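4.2 Heat and the small carrier board

I should say up front that I didn't plan to write a section on heat at all. The idea was to measure how long our Plonness carrier boards took to wake up from sleep, write that down, and go home. But the numbers kept drifting through the afternoon, and once I put a probe on the board it was pretty clear why. So this section is the detour, and I think it ended up more useful than the part we set out to do.

The setup was simple. We had six boards, all with the same processor module plugged in, all running the same idle loop with a burst of disk writes every 30 seconds. Four of them sat in the Sokico metal case and the other two were bare on standoffs. I let each one run for seven hours before I trusted a reading (I tried shorter runs first and they were all over the place, see Section 4.1). Wake-up time was taken from the power button line going low to the first packet out of the Ethernet port, so it includes the firmware, the kernel and a good bit of waiting on the network switch.

The bare boards were boring, in a good way. They settled early and stayed put, and you could lay one trace on top of the other and hardly tell them apart. The cased boards were another story. Their wake-up times crept up for most of the run, and on the worst one we logged 198 slow wakes before I stopped the script. I had the slow-wake limit set pretty tight, I admit, but the bare boards never tripped it once.

My first guess was the disk. Úna Heffernan's guess was the voltage regulator next to the module connector, and she was right, which she has been very nice about. The regulator sits under the edge of the heat spreader, where there's almost no air moving, and when it gets hot it takes longer to report that power is good. The firmware just sits there polling for that signal. None of this shows up in the boot log, by the way - the log starts after the polling is done, so if all you have is the log, every wake looks fine. Figure 3 goes with this part of the work.

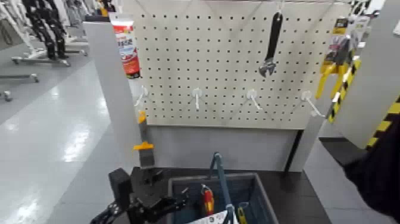 Figure 3. Pegboard with adjustable wrench and hooks.

Norbert Murín read a draft of this section and wrote back that he wasn't convinced the regulator was the whole story, and that he'd want to see the same test with the module swapped between a cased board and a bare one before he blamed anything on the carrier. He also wondered if the case was pressing on the connector and lifting one corner of the module a hair, which would give you a poor thermal contact and a slow power-good signal at the same time.

That's a fair point, and I did go back and do the swap. The slow wakes stayed with the case and did not follow the module, so I'm comfortable saying the modules themselves are fine. The connector question is harder. I loosened the case screws by half a turn on two of the boards and the drift got a little smaller on one and didn't change on the other, and I don't know what to make of that. I'd want a proper pressure film in there before I said more.

What did help was a thermal pad between the regulator and the case wall. It's a cheap fix and a bit ugly, and you have to cut the pad by hand to clear a row of capacitors, but with it in place the cased boards came close to the bare ones. All the wake-up results in Section 5 were taken with the pad fitted, except for the ones in the first table, where I've marked the older runs with a star.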